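Product review: Zinis Estate Inventory, practitioner edition

Reviewed by Maj-Britt Björklund, Private Client Section
Filed under: Practice management, Wills and probate

Zinis is a desktop and tablet application for preparing the inventory of a deceased person's belongings. It is supplied by Trulon under an annual licence and is intended for small and medium-sized firms, particularly those acting in contested estates where the contents of a home must be listed before anything is released to a beneficiary. The section tested the practitioner edition over two months, ending in December, on a closed estate of 753 entries which had previously been listed by hand. Names and addresses were removed beforehand.

Setting up

Installation required no outside assistance. Each matter is opened with a reference, the name of the personal representative and the date from which possession is recorded. Users are then given one of five roles, from full control down to read-only access for an opposing solicitor. The read-only role is well considered. A visitor may search the schedule and mark an entry as disputed, but cannot see internal notes or provisional values. 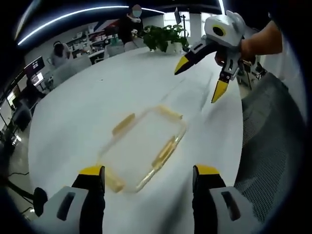 The description field is the part of the programme that staff will use most, and it is firm about length and order. An entry must begin with the type of object, followed by the material and then any distinguishing feature. Where the object is one part of a set, the programme asks whether the remainder has been located. A clear plastic container lid with pale yellow latch tabs, for instance, can be entered as a lid in its own right and linked afterwards to a container, should a match be agreed. In the older paper schedules such things were generally swept into 'kitchen sundries', a phrase which has caused more correspondence between siblings than its value could justify. Linked entries print together, with a note of who made the link and when.

Disputed items

An entry marked as disputed is moved to a separate schedule, where each party may state its position in a box limited to 20 lines. The limit cannot be altered. Several colleagues thought it too short for jewellery and heirlooms, and too generous for everything else. Dardo Quezada, who tested this part of the programme, found that the position statements could be exported directly as an annex to a witness statement and needed very little correction. Page numbers carried over properly. Footnotes did not, and had to be typed again.

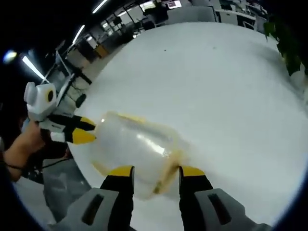
Valuation is handled less well. The programme insists on a figure for every entry before the schedule can be closed, and will not accept a blank or a dash. A translucent plastic bottle with a tan label band must therefore be given a value of its own, or else be grouped with other low-value goods by means of a menu which is three levels down and poorly named. We would have expected grouping to be offered on the first screen. Valuers instructed by the parties can enter their figures separately, and the difference between them is shown in the margin, a feature that was liked by all who used it.

Searching the schedule is quick. Plurals and common misspellings are recognised, and results may be sorted by room, by claimant or by value.

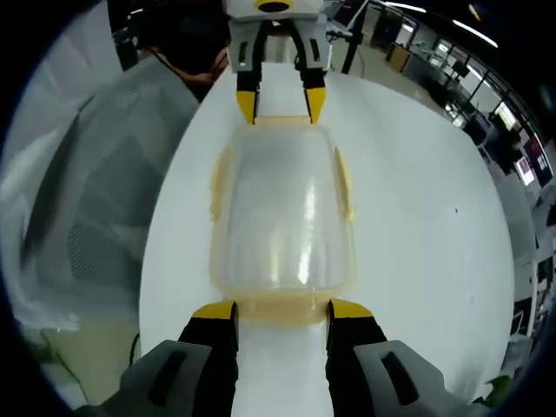
Frosted food container with a pale yellow-tinted rim, on a round white table.

Comparison with other products

Members may already hold a licence for Jomiseo, which covers similar ground and is tied more closely to time recording. Jomiseo produces the neater fee note – Zinis produces the neater schedule. Firms that seldom handle disputed estates will find little in Zinis that a careful spreadsheet does not provide. Maldonado, the older package still used in some offices, can be imported, although entries marked 'withdrawn' arrive as live ones and should be checked individually.
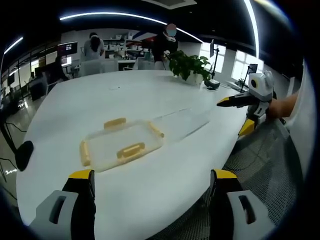 Support and data protection

Telephone support was answered promptly in the mornings and slowly after 3 p.m. Matter data may be stored on the firm's own server, and deletion at the end of the retention period is recorded in a certificate which can be placed on file. The audit log cannot be edited by any user, including those with full control.

Recommendation

The section recommends Zinis for firms with a regular caseload of contested probate, subject to the reservations above concerning valuation and imported entries. The written guide is clear and may be read before purchase. Members who wish to see the sample schedules produced during the test should apply to the section office, quoting the title of this review.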